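Section 4: Setting up the Gurwood adjustable bed base

4.1 Before you begin

The Gurwood base is supplied in two cartons. Carton A contains the deck panels, side rails and headboard brackets. Carton B contains the lift motor, the control box, the handset and the hardware bag. Check the contents of both cartons against the packing slip before discarding any material. Missing items must be reported to Restis Customer Care within 70 days of delivery.

Assembly requires two adults. The lift motor must not be carried up stairs by one person.

CAUTION: The maximum load for the Gurwood base is 300 kg, including the mattress, bedding and all occupants. Exceeding this load will void the warranty and may cause the lift arms to fail.

4.2 Positioning the base

1. Choose a level floor. On thick carpet, place the rubber feet supplied in the hardware bag under each leg.
2. Leave a clearance of 151 mm between the head end and the wall. The deck travels backwards as the head section rises.
3. Confirm that a power point is within reach of the supplied cord. Extension leads and double adaptors are not to be used.
4. Lock all four castors by pressing the tabs down with the foot.

NOTE: Households with a Vovberg wall-mounted headboard should refer to Appendix C, as the clearance is different.

4.3 Connecting the control box

1. Ensure the power point is switched off.
2. Slide the control box onto the centre rail until the clip engages.
3. Connect the grey lead to the socket marked HEAD and the black lead to the socket marked FOOT.
4. Secure both leads with the cable ties. No lead should hang below the rail.
5. Switch on at the wall. The control box will sound a single tone.

If the tone sounds three times, switch off at the wall, reseat both leads and repeat step 5. Should the fault continue, contact Customer Care and quote the serial number printed on the underside of the centre rail.

4.4 Pairing the handset

1. Insert the batteries supplied.
2. Hold the FLAT and LIGHT buttons together until the handset vibrates.
3. Press HEAD UP once within ten seconds.

Pairing is retained during a power failure. A replacement handset must be paired again in the same manner.

4.5 Fitting the mattress and bed linen

1. Return the base to the flat position.
2. Place the mattress on the deck with the zip at the foot end. The Daher foam and latex mattresses are both suitable. Inner-spring mattresses are not recommended.
3. Fit the retainer bar at the foot end.
4. Fit the bottom sheet. A deep-pocket fitted sheet with full elastic is preferred - flat sheets tend to work loose once the head section has been raised a few times.
5. Raise the head section fully, then lower it, and check that the sheet has not been drawn into the hinge line.

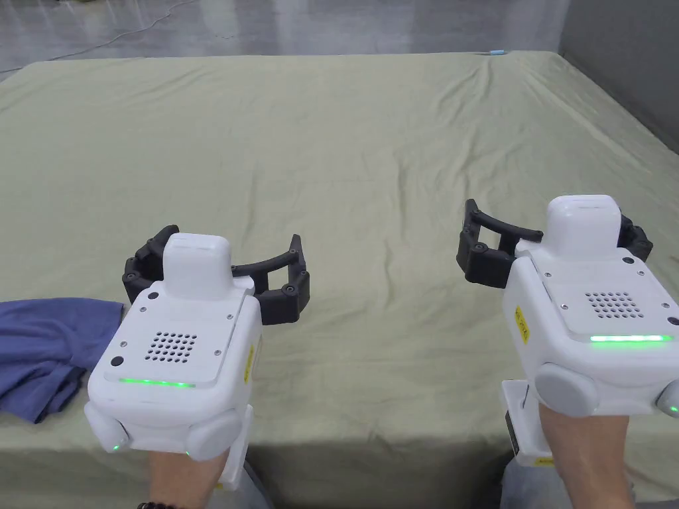 6. Tuck the top sheet and doona at the foot end only. Side tucking restricts the movement of the deck.

CAUTION: Keep children, pets and loose bedding clear of the underside of the base whenever it is being raised or lowered.

4.6 Routine care

Vacuum beneath the base monthly. Wipe the rails with a damp cloth and mild detergent; solvent cleaners will dull the colour of the powder coating. The lift arms are rated for 4,000 full cycles and do not require lubrication in that time. Bolts should be checked for tightness each March and after any move to a new residence.

Section 4 revised 2/11/22. Approved for issue: Facundo Palma, Product Documentation, Restis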